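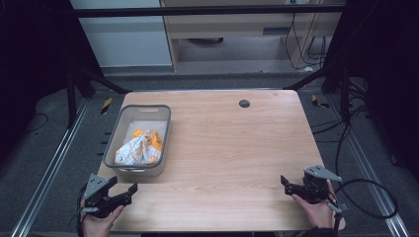
Chapter 14
Colour in Cloth

Pull open any drawer in the house and start sorting by colour. You'll probably find a navy that has gone a bit purple, a black that's really a dark green once you hold it beside another black, and at least one white that used to be whiter. Every one of those colours was put there on purpose, by somebody who had to choose a dye or a pigment, a fibre that would take it, and a way of getting the two together. This chapter is about those choices, and I think it's the most enjoyable one in the book!

We'll start with the fibre. In Chapter 2 you learned that cotton is nearly pure cellulose, that wool is a protein, and that polyester is a plastic drawn out into fine filaments. Those differences matter enormously once colour comes into it. Wool will happily soak up acid dyes, which hardly stain cotton at all. Cotton does well with reactive dyes, which form a true chemical bond with the cellulose and hold on through years of washing. Polyester shuts most dyes out unless you raise the temperature and use disperse dyes, whose small molecules can work their way in between the tightly packed chains. Put a cotton shirt sewn with polyester thread into a reactive dye bath and the stitching comes out pale — a lovely little chemistry lesson you can wear.
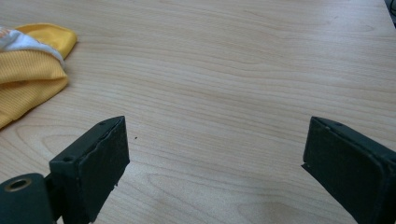
Next comes the question of when the colour goes in. It can be added to loose fibre, to spun yarn, to the finished cloth, or to a whole garment after it has been sewn. Dyeing early is slow to respond to fashion, but the colour tends to be even and it makes patterns like tartan and heather possible. Dyeing late lets a maker keep a stock of undyed goods and pick the shade at the last minute. Knits are often dyed in the piece, and they need gentle handling, as a wet knit stretches easily under its own weight.

Graciela Godoy, who ran the dye house at the Pearce mill for many years, kept a sample book with 800 swatches in it, each one clipped beside its recipe. She lent it to us while this chapter was being written, and we spent far too long turning the pages. One run of yellows takes up most of a section. Some were made with weld, the old European dye plant, and some with modern synthetics, and the notes beside them are wonderfully blunt ("too green," "better," "do not repeat"). You'll meet several of her recipes in the exercises on page 191.

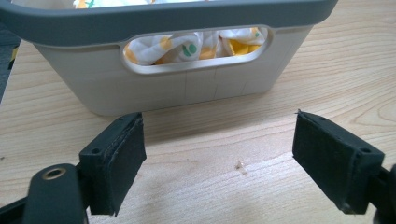 Printing is where things get really interesting. A dye bath colours everything it can reach, but a printer has to put colour in one place and keep it out of the place next door. That means thickening the dye into a paste so it doesn't creep along the yarns, or using a pigment held on the surface with a binder. Look at the crumpled cloth showing through the handle slot of the basket: a white fabric with patches of yellow-orange and small green dots. A printer taking on a design like that has to think about how crisp the edge of each dot should be and whether the colours will line up with one another. This lining up is called registration, and you'll want the word handy from here on. Once you know to look for it, you'll start spotting slightly shifted prints on tea towels, curtains and bus seats.

The last part of the chapter deals with fastness, or how well a colour stays put. Sunlight, sweat, soap and plain old rubbing all attack colour in different ways, and a dye that stands up to one may give in quickly to another.

Before you read on, find two pieces of cloth at home, one you think is printed and one you think is woven from coloured yarns. Turn each of them over and compare the front with the back. Pull a loose thread from a cut edge if you're allowed to, and check whether the colour is the same all the way along it. Write down what you find and bring the notes to class. We'll use them in Section 14.2.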